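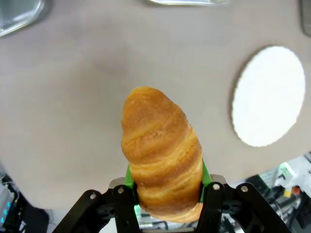

**Category: Baking and breakfast**

When I was a child in Pomiria, a croissant was something from a plastic bag, with jam inside, and it was soft like a sponge. I did not know it should have layers. I learned it as a grown person, from my neighbor Marianna Lis, who bakes on the ground floor and lets me sit in her kitchen when I promise to be quiet.

Since then I look at the crust first. I like when the dark bands and the pale ones go around the body like the thread of a screw, and when the tip is darker than the rest. A croissant that has one color everywhere makes me a little suspicious. Small cracks in the crust do not bother me. I even like them, for they fall on the plate and I can collect them with my finger.

My own results are more modest. In April I made a batch of 13, after a recipe that Marianna wrote for me on the back of an envelope. It asks for 1000 grams of flour, and her number one looks like a seven, so you can imagine my first shopping list. The butter was too warm and it came out through the dough on the second fold. I put everything in the refrigerator and went to bed, and in the morning it was better. The croissants were flat on one side but they tasted very good, and Hanna Domański from upstairs took four of them without asking for the recipe. I decided to be pleased.

Now I want to say something about serving, which I think about more than is normal. At home we always used a basket with a cloth. The cloth keeps crumbs, the crumbs go into the drawer, and in the end you have a drawer of crumbs. For a bigger breakfast I prefer steel trays. They are easy to wash, they do not take the smell of anything, and you can put them in a row on the table, so people know where to go. Rounded corners are important, because in a sharp corner the butter stays forever.

For one person or two, I still want a plate. A white one, and if possible with a little wave on the edge. My grandmother had such plates, bought in 1935 by her own mother, and only one of them is still alive. I do not use it for food. It stands on the shelf over the stove and gets dusty. 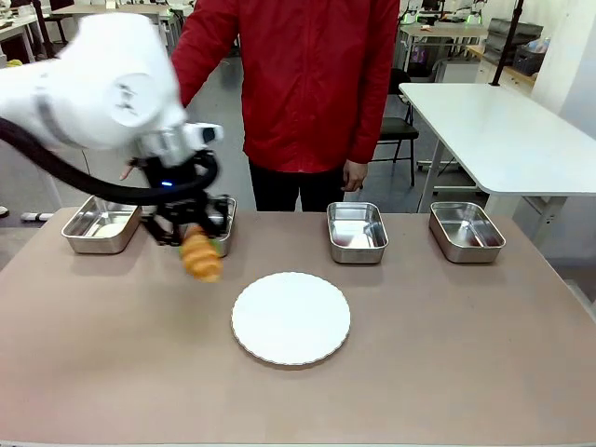 *Four trays, one scalloped plate and a croissant.*

About the distance between trays I had a small discussion with Jarosław Sowa, who sets tables for his work. He puts them tight together. I like an open place in the row, where a person can put down a cup or a knife for a moment. He says it looks unfinished — I say it looks like somebody is expected.

One more practical thing. If your croissants are from yesterday, give them five minutes in a warm oven, without any foil over them. Then let them rest a little before you put them on the plate, or they will be wet underneath. Marianna does not agree with the five minutes. She says three.

Next time I will write about the poppy seed rolls, when I have found the right pan.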